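Search the guide
Enter keyword or page number

Firine Hand Perception Guide
Updated October, by Marisol Medrano

Section 4: Teaching the wrist view to ignore the hand

By now you should have both arms powered, both wrist streams running in Firine, and a cup of something nearby, as this section takes about 20 minutes the first time through. We are going to build what we call the hand mask - the part of the picture the planner must treat as "me" and leave out of its search for objects. It is worth doing slowly. A good many of the odd grasps people write to us about go back to a mask made in a hurry!

1. Open Perception, then Wrist Views, and choose the arm you want to start with. Leave the other arm wherever it happens to be.

2. Open the hand fully and press Hold Pose, so that the fingers stay put while you work.

3. Press Capture and wait for the still to appear in the left panel.
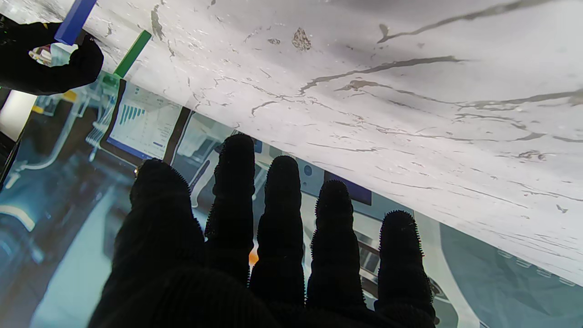
Edges are where most of your patience will go, so please zoom in before you draw anything. Start the outline at the thumb side and work across to the little finger, following each tip round and coming back down into the gaps. On a knitted covering like this one you will find a fringe of short fibres along every finger, and the outline should run just outside it. If you trace the solid part of the finger only, the fringe gets left over and the planner may take it for something thin worth avoiding. Mind the gaps as well: there is a spot of orange low down between two of the fingers, and a lazy line straight across would swallow it whole.

4. Set Edge Margin to 2 and press Preview. The masked area turns solid grey. Raise the margin one step at a time if any fringe still shows.

Note: Zdzisław Kalinowski on our support desk likes to set the margin to 18 and work backwards. It does the job, but small parts near the fingertips can vanish along the way, so we would not suggest it for a first attempt.

5. Add the second hand. Choose New Region, set its type to Other Arm, and draw round whatever part of it is in view. Keep anything it is holding, or anything lying close by it, outside the region. Those are objects, and the planner needs to know about them.

Caution: Do not mark the other arm as Self. Firine switches off collision checks between regions of the same type, and the two hands could then be sent to the same place at the same time.

6. Look over the background for screens. A lit display can change from one moment to the next, and the tracker is rather fond of anything that changes. Draw a loose box round each one and set it to Ignore Motion. Reflections want the same treatment.

7. Take a second capture and lay the saved mask over it. The outline should still sit comfortably round all five fingers, fringe included, and the bright spot in the gap should still be clear of it.
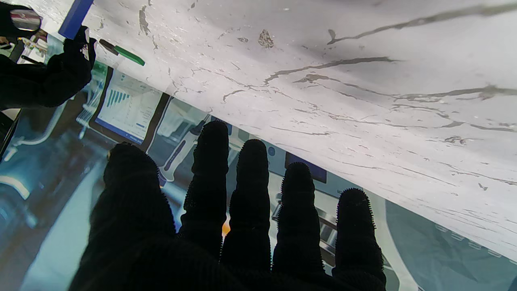
8. Press Save Mask and give it a name you will recognise later (the arm and the covering will do nicely). If you change the covering, make a new mask and keep the old one, as you may well want it again.

If Preview stays blank, or you see message 354, the still and the mask were made at different sizes. Go back to step 3 and capture again.

Contact the Firine help desk | © Firine | Back to top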